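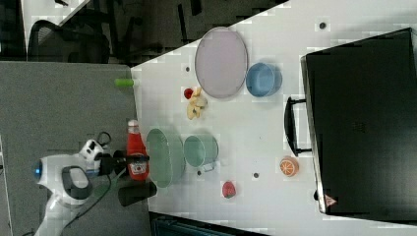
What is a tidal island?

A tidal island is a piece of land that is an island for only part of the day. When the tide is high, there is sea all the way round it. When the tide is low, the water drains off and you can walk across to it from the mainland.

Karolside is a tidal island. It lies 600 metres from the village of Mencombe, and the two are joined by a strip of sand and rock that shows at low tide. A raised path for crossing a place like this is called a causeway. People in Mencombe call theirs the Mushi.

How the tide does it

The sea goes up and down because of the Moon and the Sun. The Moon's gravity pulls on the water in the oceans, and so does the Sun's, but the Moon is much closer and has the bigger effect. As the Earth turns, each part of the coast has its turn at high water and low water.

On most British coasts there are two high tides and two low tides a day. The gap between one high tide and the next is about 12 hours, and a bit of that gap changes the time on the clock. If high tide is just after breakfast today, it will be later tomorrow, and later again the day after. That is why the people who live near a tidal island keep a printed tide table. They can't just remember one time and stick to it.
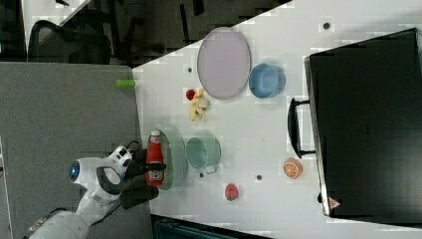
A red ketchup bottle and a robot arm at a white table.

Some tides are bigger than others. When the Moon is new or full, the Sun and Moon pull along the same line, and we get spring tides. These have nothing to do with the season. The water comes up higher and goes out further. In between are neap tides, when the sea moves up and down less. At Karolside, a neap tide may leave the lowest part of the path under water all day, so walkers have to wait for a better one.

Where the island came from

Karolside used to be part of the mainland. It is made of hard rock, but the land between it and Mencombe was soft clay. Waves wear away soft ground faster than hard ground. This wearing away is called erosion. Over thousands of years the clay was carried off and the hard lump was left standing in the sea.

The sea put something back as well. Waves bend round both sides of an island and meet behind it, where the water is calmer. Calm water can't carry as much sand, so it drops some. The sand builds up into a ridge, and if the ridge reaches all the way from the island to the shore it has a name of its own — a tombolo. The middle of the Mushi is a low tombolo with flat stones laid along the top.

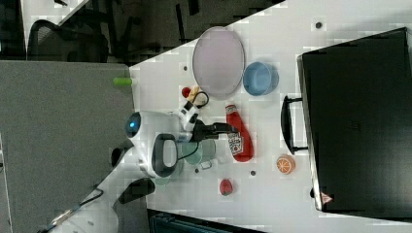
The stones are much newer than the sand. They were put there so that carts could cross without sinking, and you can still see grooves in a few of them near the Mencombe end. At the island end the path goes up a ramp cut into the rock, past a small inlet marked on the map as Furnosa.

Living on Karolside

There are 3 houses on the island and one of them is lived in all year. Subira Odera grew up in it.

"We had two sorts of school day," she says. "On some we walked over and walked back. On others the tide was wrong in the afternoon and we had tea in the village until we could go home."

Post, bread and coal all had to cross at low water too. In January, when gales push the sea higher than the tide table says, the family kept extra food in the house.

What grows there
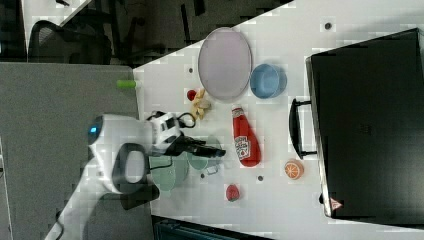 Plants close to the causeway have to put up with salt. Sea campion and thrift grow in the cracks of the rock. Lower down there is only seaweed, in bands. The green kinds live near the top of the shore, the brown wracks come next, and the red kinds are mostly at the bottom, where they are hardly ever out of the water. Musyoka Shirima, who leads the shore walks, stops the group at each band so that everyone can feel the difference.

In winter 200 or more birds may feed on the mud beside the path. Curlews push their long beaks in for worms. Turnstones do what their name says.

Crossing safely

Always go with an adult. Check the tide table first, and check which day you are reading. Start across while the tide is still going out, and turn back in plenty of time. The sea doesn't come in as a neat line from the front — it fills the low channels at the sides first, and these may be behind you. If you are on the island when the path goes under, stay there and wait.

Words to know

Causeway: a raised path or road across wet ground or water.
Erosion: the wearing away of land by water, wind or ice.
Neap tide: a tide with a small difference between high and low water.
Spring tide: a tide with a large difference between high and low water.
Tombolo: a ridge of sand or stones joining an island to the shore.

Written by Joyce Shemweta. Page last checked 7/2/18.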